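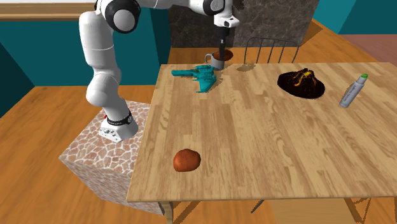

课程项目 > 软件实践 > 学生报告

练习自动批改工具 Eta 的设计与试用

7月 | 撰写:Agata Gatti、Si-woo Hong

我们的项目是给 Skanov 中学的课外编程班做一个练习自动批改工具,名字叫 Eta。编程班面向初一和初二学生,用 Python 授课,每次课后布置一到两道小题。以前作业用邮件交,由 Razia Lodhi 老师逐份下载、运行、回信,学生常常要等到下一次课才知道自己错在哪里。初学者的错误多半出在顺序上:变量还没赋值就拿来用,或者输出写在了循环里面。把机械臂的手指朝下伸进灰色杯子,这样一个动作写成程序,也要拆成先后分明的几条指令,次序一换结果就不同。Eta 要做的,是在学生提交后马上指出哪一步的结果和要求不符。

一、需求

开工前我们和 Razia Lodhi 老师谈了两次,也旁听了一次课。老师提出的要求有:学生不用注册账号,只填班内编号;反馈用中文,不直接显示 Python 的英文报错;老师能看到每道题的提交情况。学生方面,最多的意见是“不要只告诉我错了”。

我们原来还打算做排行榜,老师不同意,这一项就删掉了。

二、实现

网页部分由 Si-woo Hong 负责,只有三个页面:题目列表、提交页、教师页。批改部分由 Agata Gatti 负责。学生代码在一个单独的进程里运行,超过时限就终止,避免死循环把整个服务拖住。第一版没有设时限,测试时有一份 while True 的代码占满了处理器,只能重启机器。

每道题附带若干组输入和标准输出,程序逐组比较。比较时忽略行末空格和最后的空行,中英文冒号按同一个字符处理。后面这一条是试用第一周以后加的,当时有不少答案只差一个冒号就被判错。

报错翻译用的是一张对照表。比如 NameError 显示为“第几行用到了一个还没有定义的名字,请检查拼写,或者看看它是不是写在了后面”。对照表现有近100条,其中缩进类错误写得最细。整个程序不含题目和网页样式,共495行。

数据存在 SQLite 里。指导教师 Sang-wook Yoon 建议每晚备份一次,我们写了一个脚本,凌晨三点执行。 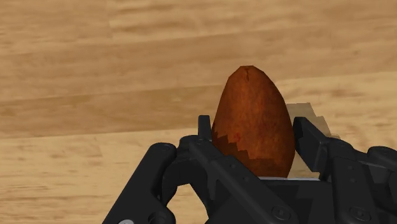

(图/Vsevolod Hrynyshyn)

三、试用情况

试用期间共上线12道题,收到204次提交。题目按难度从打印文字排到列表和函数,最后一题是统计一段话里每个字出现的次数。

提交次数最多的是第七题“找出最大的数”。题目允许输入负数,而很多学生把初始值设成了 0,所以全是负数的那一组数据过不去。系统只显示“第三组结果不符”,学生看不到输入内容,反复改了几遍仍不知道原因。后来我们给每组数据加了一句提示,这一组写的是“试试全是负数的情况”。

课堂上也收集了意见。有学生希望手机上也能交作业,我们试了一下,手机输入法会自动把引号换成中文引号,暂时没有开放。还有学生问能不能保存没写完的代码,这个功能已经加上,存在浏览器本地,换电脑就看不到了。

四、存在的问题

1. 只比较输出,不看写法。有一份提交直接把样例答案打印出来,通过了两组数据。现在的办法是多放几组不公开的数据,不能完全避免。

2. 学生代码的隔离不够严格。目前只限制了运行时间和文件读写,内存没有限制。工具只在机房内网使用,不能就这样放到公网上。

3. 对照表按错误类型匹配,遇到 SyntaxError 时提示比较笼统。括号没有配对的错误,报出的行号有时是下一行,学生会去改本来没错的地方。

4. 教师页不能导出表格,Razia Lodhi 老师目前是手工抄到成绩册里的。

五、分工与后续

Agata Gatti:批改程序、报错对照表、报告第二和第四部分。
Si-woo Hong:网页、数据库、备份脚本、报告其余部分。
Vsevolod Hrynyshyn:出题、测试数据、课堂答疑。

下学期编程班会继续使用 Eta。表格导出由 Vsevolod Hrynyshyn 接手,内存限制等机房的系统升级以后再做。代码和安装说明已交给 Sang-wook Yoon 老师,题目文件单独存放,需要的班级可以向 Razia Lodhi 老师索取。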